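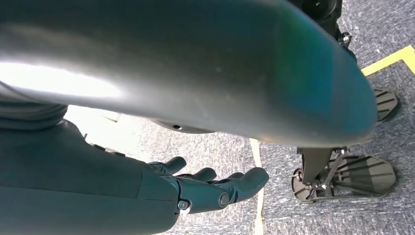 Pilex hands on a used Wiron biped - buy the full service or just the kit?
Posted in Humanoids and Legged Robots
963 views, 3 replies

We have a used Wiron humanoid in a carpeted room on the second floor of a small training center. It walks fine and stands fine. The hands it came with are the old mitten type with one motor each, and they can push a door or hold a foam block and that's the end of it. I want to move to the Pilex hand, the one with separate jointed fingers.

Fanov sells it two ways. The kit is the pair of hands, two wrist adapters, the cable set and a download with the setup software. The service is the same parts, but you ship them the forearms, they fit everything, run the calibration and send it all back. The quote I got is $3,344 for the service, with a 30 day turnaround counted from when they receive the arms. The kit is a good deal less, but they won't put a number on a public page so I'll leave that out.

What I'd like to know from people who have done either:

Does the wrist adapter really fit the older Wiron forearm without cutting anything? The sales page says "most units."

How bad is the calibration if you do it yourself? I'm comfortable with a screwdriver and a terminal window. I have never tuned finger joints.

Does the extra weight at the end of the arm upset the walking? Ours walks between taped marks on the carpet and I don't want to lose that, it took me most of May to get it repeatable.

We teach evening classes with it, so a month without arms is a real cost to us. On the other hand so is a month of me swearing at a wrist.

Reply 1 - marked as accepted by the original poster

I have done the kit twice and sent one robot in for the service, so I can compare.

The fit: on the older forearm the adapter goes on, but you need to take off the original end ring first, and the ring is glued as well as screwed. Warm it with a hair dryer on low and work it off slowly. Don't pry from the side with the cable opening, the plastic is thin there. No cutting. If somebody has already replaced the ring with a printed one, measure it before you order anything. Fanov will answer a fit question by email if you send them a photo of the bare end.

The calibration took me a full weekend the first time and one evening the second. The software walks you through each finger, open and closed, and then the thumb. The fingers are easy. The thumb has two joints that affect each other, and the instructions have you do them in the wrong order. Set the base joint first and leave it alone, then the tip, then go back and check the base. If you follow the printed order you end up doing the whole thumb over. They fixed this in the newer PDF but the paper sheet in the box was still the old one when I bought my second kit.

Weight and walking: yes, it matters, but it's fixable. The arms swing a little lower and the robot drifts. Ours drifted to the right and kept stepping on the tape. You have to enter the new hand weight in the body model in the Wiron settings, for both sides, and then redo the standing balance routine. After that ours went back to walking as it did before. The service does NOT do this for you because they only have your forearms, so it's the same amount of work on your end either way. I wish their page said so.

Other things I would tell a friend:

Keep the palms up and the hands empty for the first power-on. Have the arms away from the legs. One of mine closed hard on startup and I was glad there was nothing near it.

Run the finger exercise for 80 cycles before you judge the grip. The joints are stiff out of the box and they loosen.

Check the small screws on the side of the hand by the wrist after the first week. Mine had backed out a bit on one hand. A drop of the blue threadlocker is enough, don't use the red.

Put the robot in its hanger for all of this. I tried doing a wrist with the robot sitting on the floor and spent the whole time on my elbows on the carpet, reaching past its legs.

As for which to buy, for your case I'd take the kit. You already know your way around the machine, and the only part the service really saves you is the ring and the thumb. Where the service does earn its money is the paperwork. They send back a sheet with the measured range for each joint, and if your insurance or your school wants something signed, that's useful. The work itself was clean, and the arms came back in 26 days.

Reply 2

get the Gu hand instead. cheaper and the fingers are replaceable one at a time. dont know if it fits wiron

Reply 3

Agree with most of the first reply. One correction, or maybe they changed it: my kit came with only one wrist adapter and I had to write in for the second. It arrived but it cost me nine days. Open the box and count before you take the old hands off.

On the Gu suggestion, I looked at it. It needs a different voltage from what the Wiron arm supplies, so you'd be adding a converter inside a forearm that doesn't have room for one. Nice hand on a bench arm.

Also ask Fanov about the cover for the palm. It's a separate item and it took me two tries to find it on their site - it's listed under spare parts. If you plan to have students handing it things you'll want it.

Comment from the original poster

Thanks. Ordered the kit, and sent them a photo of the wrist end first. They say it fits. I'll do the left arm before I touch the right one.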